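Grilora Black Rod Hook, Powder-Coated
Back to: Hooks, Rods and Rails 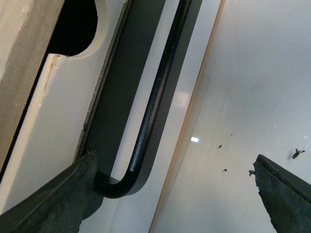 Grilora Shop Notes, No. 92, page 8

I've been selling hooks long enough to have opinions about them, and this is one of the ones I like. It's a black metal rod that comes down straight and then turns up in a tight U at the bottom. The finish has a slight texture to it, with faint gray speckles when you get up close (a lot of people think it's plain black until they have it in their hands). It doesn't show fingerprints much, which was the first thing I checked when the samples arrived, because my old ones looked greasy by lunchtime.

We get these from Šindelář, a small metal shop that bends and coats everything under one roof. I started with a single box in April, mostly for my own workroom, and then customers kept asking what I was hanging things on. So now it's a regular item and it gets its own page.

What it's for

I use mine for aprons, a dustpan, extension cords, a couple of canvas bags and the long-handled brush that used to live on the floor behind the door. One holds a roll of packing paper on a loop of string. People buy them for entryways and laundry rooms too, and I know of at least one that holds nothing but dog leashes.

The bend is tight. That's great for a loop, a strap, a grommet or a cord, and not so great for anything with a fat handle. If you have a thick rubber grip or a big wooden handle, please measure it before you order! I'd so much rather answer an email than process a return. The wider version is called the Cinen, it's on the next page of the catalog, and it takes chunkier things without a fight.

The finish

Powder coat, black, lightly textured. The speckle varies a bit from one batch to the next. If you're putting several in a row where everybody will see them, order them together and I'll pull them from the same box – just say so in the notes at checkout. I can't promise a match with hooks you bought last year.

Wipe it with a damp cloth. Dish soap is fine. Don't go at it with steel wool or a scouring pad, you'll dull the texture and there's no bringing it back. If you chip it, a dab of matte black touch-up paint covers the spot well enough for a workroom. In a front hall you'd probably notice.

Putting it up

It comes with a pair of screws for wood. For drywall you'll want anchors, and those aren't in the bag, since everybody's wall is different and I got tired of hearing I'd packed the wrong kind. Find a stud if you possibly can.

Hold the hook where you want it, hang the actual thing on it, and stand back before you mark the wall. I know it sounds fussy. I put my first one up for a long coat and the hem dragged on the baseboard, and there's still a filled hole in my wall to prove it.

Drill a pilot hole, even in soft pine. Drive the screws by hand for the last couple of turns. If you're going into a painted board or a coated shelf panel, put a bit of masking tape over the spot first and drill through the tape – it keeps the surface from lifting around the hole. And if your board has a raw cut edge, stay well in from it. Cut edges are where boards get fuzzy and crumbly, and a screw too close to one will work loose sooner or later.

How much will it hold?

Everybody asks! Screwed into a stud, I hang up to 5 pounds on mine day to day and don't think about it. I'm not going to print some huge number, because what gives out is nearly always the wall or the screw, and I can't see your wall from my desk. It is not for bikes. It is not for hanging plants in heavy pots over somebody's head. It's definitely not for a swing (yes, I was asked).

Indoors and out

I sell it as an indoor hook. A covered porch is probably fine, and I have one on mine, but I wouldn't put it where rain hits it directly. Bathrooms are okay if you run the fan. If you live right by the ocean, keep it inside.

Packs and shipping

Sold singly, in packs of 5, or by the box of 100 if you're fitting out a shop or a school cloakroom. The pack is the sensible way to buy them and it's what almost 92 percent of you go for. Singles ship in a padded sleeve. Packs come in a plain carton with paper between the hooks, so they don't knock together and scratch the coating on the way.

Orders go out from our Anham storeroom on weekday mornings. If you're local, choose pickup at checkout and I'll have it waiting on the shelf inside the side door. Please wait for the email before you drive over, I'm often out back and can't hear the bell.

Returns

Unused hooks can come back any time in the first month, in whatever box you've got. Once it's been screwed to a wall I can't resell it, so it's yours, unless there's something wrong with the hook itself. If the coating is bubbled or the bend looks off, send me a photo and I'll mail you another one. You don't need to send the bad one back.

A few things people write in about

Does it come in white? No, and I've asked. The minimum order for a second color is more hooks than I have room for. I keep a list of people who want it, so write if you'd like to be on it.

Can I bend it a little wider myself? Please don't. The coating will crack on the outside of the curve, and then you've got bare metal right where things rub. Get the Cinen.

Will it mark my straps? Smooth webbing and leather have been fine for me. Very light cotton can pick up a gray smudge if it swings against the hook all day, so give a new hook a good wipe first.

Do you sell the screws separately? I do, in little bags, at the bottom of the fixings page. Same size, same black heads.

Goes with: Cinen wide hook, black wood screws (bag), Grilora wall rail in black.

Page updated September 24, 2026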